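The Second Life of the Household Wardrobe

Each August, the Estero Textile Reuse Center receives more clothing than in any other month. Families prepare for the school year, tenants change apartments, and closets are emptied in haste. Last summer the center accepted roughly 400 bags in four weeks, and its sorting room remained open until 9 p.m. to keep pace.

The center was established by Léonie Chevalier, a former buyer for a department store, who serves as its director. In her view, the quality of a donation is largely decided at home, long before the bag is tied. Clothing that has been washed, dried fully and folded can be assessed quickly. Clothing that has been stored damp is often lost altogether, and it may spoil the items packed beside it.

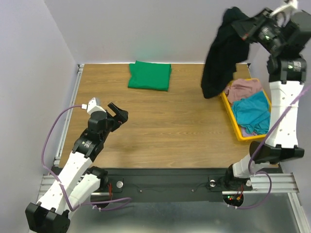 Donated goods follow one of three routes. Garments in sound condition are offered in the center's shop on Tichý Street. Those with minor faults, such as an open seam or a missing button, are sent to the mending room, where Decha Nakpan supervises a staff of 29. The remainder is sold by weight to Vanico, a regional firm that cuts worn cotton into wiping cloths and shreds mixed fibers for padding.

Mending is the slowest of the three. Mr. Nakpan estimates that a torn pocket requires 34 minutes from inspection to pressing, and the shop price seldom covers the labor. The center maintains the service with a grant from the city and with fees from its evening repair classes, which are now in their sixth year.

Knitwear presents a particular difficulty. A woven shirt may be patched with little trouble, but a fine knit stretches under the needle, and a neckline that has been pulled out of shape rarely returns to its original form. Students are taught to begin with the collar and to lay the garment flat before any stitch is made.

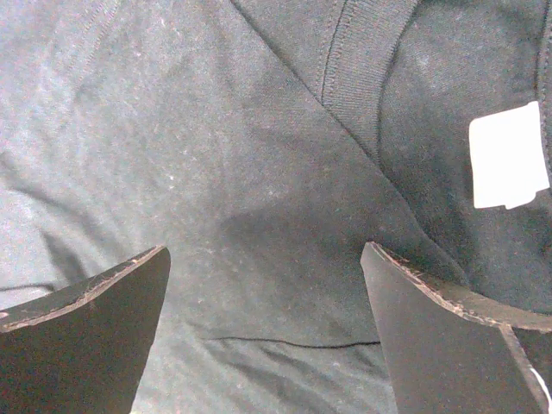 Dark knit fabric, folded over near the neck opening.

Munther Mansour, who teaches the classes, advises households to examine their clothing twice a year and to repair small holes at once. He also recommends that T-shirts be turned inside out before washing and kept away from high heat in the dryer.

The center plans to open a second mending room in the former Evetti shoe store next spring. Applications for the evening classes are accepted at the front desk.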